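Clearing a Desk That Collects Paper

Filed under: Home office, Paper

A desk by the door gets everything. Mail, catalogs, the brochures people hand you at shows, a receipt for the receipt printer paper. Mine was bad enough by March that I was eating lunch standing up. This page is how I clear it now and how I keep it clear through most of the week.

Start with the top, not the drawers

Leave the drawers alone the first day. Take the loose paper off the desk and put it in one pile on the floor. Wipe the top. A white top shows every pencil smudge and coffee ring, so you will know when you are done. Warm water with a drop of dish soap is enough for most marks. For ballpoint ink, put a little rubbing alcohol on a cloth and test it on the underside first. Dry the top before any paper goes back on it. Glossy covers stick to a damp surface and leave color behind when you peel them off.

Put back only what you use every day. For me that is a pen cup and the one or two things I am reading. 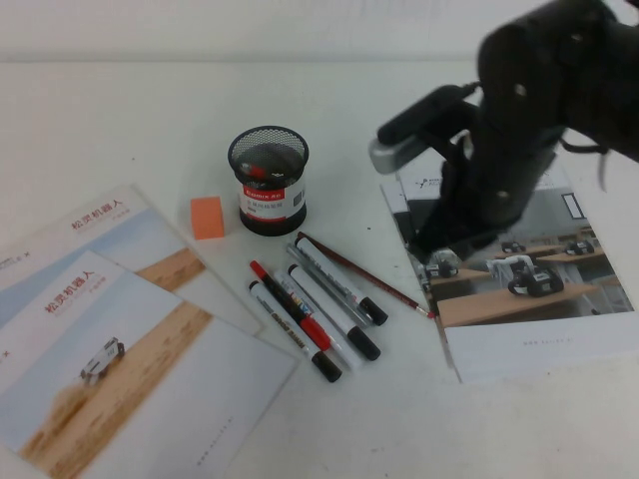
A mesh cup is easier to keep clean than a solid one. Dust and pencil shavings fall to the bottom where you can see them, and you can rinse the whole thing in the sink. Take the paper label off before you do that, or it turns to mush and the glue stays. If the label fights you, rub cooking oil on it, wait 20 minutes, and scrape with an old plastic card.

Empty the cup out once a month. Try each pen on scrap paper. Anything that skips goes in the trash right then. Paper clips, coins and caps that have dropped in go where they belong.

Sorting brochures and catalogs

Go through the floor pile fast. Make three stacks: keep, pass on, recycle. I give a brochure a few seconds.

Keep it if you plan to buy or order from it this year, or if it has a part number or a size chart you will need. Pass it on if you know the person who wants it. The rest goes. Most companies put the same booklet on their website, and a phone photo of the one page you care about takes no room.

Watch for doubles. Big glossy booklets from the same company look alike, and you end up storing the same one twice. Lay them out with the covers facing up before you decide. If the covers match, open both and check the back page for a print date. Keep the newer one.

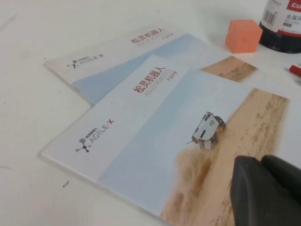
Heavy coated paper is slippery, and a tall stack of it will slide off a shelf. Stand the keepers upright in a magazine file, spine out. If the spine is too thin to read, write the company name on a strip of masking tape and fold it over the top corner. Masking tape comes off coated paper if you pull slowly. Clear tape does not.

I use the Ernis file boxes, the plain cardboard ones. They came flat and took a minute each to fold. The Debnath plastic ones are stronger but too deep for our shelf, and they stuck out past the edge. Measure your shelf first.

One box is the limit. When it is full, something comes out before something new goes in.

Staples and bindings

Check with your town before you recycle glossy paper. Ours takes it, staples and all, but wants plastic covers and spiral bindings removed. Cut a spiral at one end with side cutters and unwind it - do not pull it straight out, it will get your thumb.

Keeping it that way

Friday, before supper, I clear the desk again. It takes less time than making the supper. Paper that came in that week gets the same three stacks, and the cup goes back to the same spot.

Mal-soon Na wrote in to say she keeps her recycling bin under the desk and not in the kitchen, so the paper has a shorter trip. I moved mine and it helped.

Next page: Cords and chargers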